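I've had the Lenico wrist kit bolted on for two months now, and I'm mostly a happy customer! I bought it to collect pouring examples — one bottle into another, over and over — and we have 455 saved so far, 300 of them good enough to train on.

Mounting was easy. The software (Nallar, bundled free) crashed on me twice in the first week, always while saving, grrr.
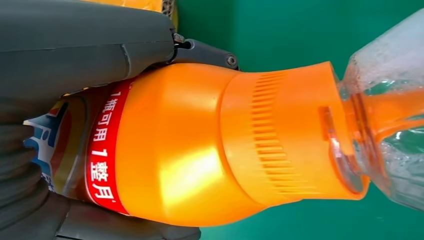 *Last changed: September*

Pours are where the wrist view earns its money. You get the orange spout right in the neck of the clear bottle, and the liquid going in, so Lina Hourani can label the start of flow without begging me for a second angle. Glossy plastic does throw a bright highlight, so play with your lamps first.

Gripes: the cable is too short, and 48 clips per batch is a silly limit when you're on a roll. I'd still buy it over the Qudah one — that mount wobbled on me all spring.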